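## 4. Weather words in the Undthorpe recordings

The recordings made at Undthorpe between the wars were meant to be about farm wages. The interviewers had a list of questions on hiring fairs and piece rates, and they stuck to it with great patience. What makes the tapes such a joy to work with is everything that leaked in around the edges, above all the weather. Before we got to a single shilling we had filled pages with words for drizzle.

We worked from the Nurkoseck transfer of the original discs, which runs to 456 interviews. Each was listened to in full, and every word or phrase describing rain, wind, frost or cloud was noted with the sentence around it. Spelling follows the speaker's sound as closely as ordinary letters allow. Where two of us heard different things we kept both.

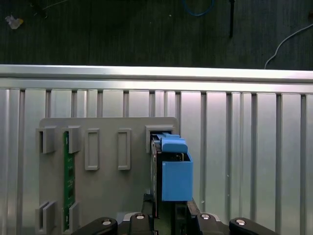

Couldn't the speakers simply have been showing off for a visitor, came the remark when we first read this section aloud, since a person asked about wages all afternoon might well reach for the fanciest word they had for mud? We love this objection and have no complete answer to it. Some of the rarer words do turn up late in an interview, when everybody is plainly enjoying themselves. But the rarest of all, *slape-grey*, is muttered by a woman to somebody else in the room while the interviewer is changing the subject. It is hard to hear that as a performance.

### 4.1 Rain

Rain is by far the richest group. We found 19 separate words for light rain alone, and they are wonderfully exact. *Mizzle* is used all over the district, but *dag* belongs to the river farms and is only ever said of rain that wets the grass and leaves the road pale. *Smirr* appears in the mouths of two brothers and nowhere else, which suggests that it came into the household with a parent from further north.

Heavy rain is treated more plainly. People say it *came down*, it *threw it down*, it *hossed*. The fun here is in the grammar: rain is nearly always "it", yet a thunderstorm is "he", and one speaker switches from one to the other halfway through a sentence as the storm in her story gets closer.

**Figure 3.** Hard disk drive in a blue plastic caddy, at its grey drive holder.
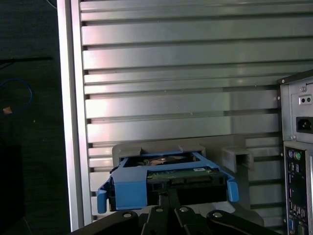

### 4.2 Frost and the Unditz comparison

For frost we had the great luck of a second collection. The Unditz survey asked about weather directly, with a printed sheet, and so gives us the words people offer when they are asked. Only 13 frost words are shared between the two sets. *Rime* and *black frost* are in both, as anyone would guess. *Ammil*, a thin coat of ice on twigs, is in the Unditz sheets and absent from Undthorpe, while *cat-ice* goes the other way.

December is the month most often named beside these words, even by speakers who say in the next breath that the hard weather came after Christmas.

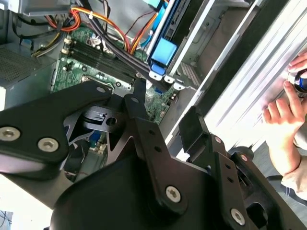 Memory seems to gather frost around the holiday, much as it gathers heat around the harvest. The Ametepe diaries, which we take up in Section 5, show the same pull in 3 different hands, and one of the diarists corrects herself in the margin with evident annoyance. We would dearly like to know how far this goes. A proper comparison with dated farm records would settle whether the speakers were recalling particular winters or a kind of winter, and the frost words are the best place to begin, being short, easy to hear through the crackle and very seldom used of anything else.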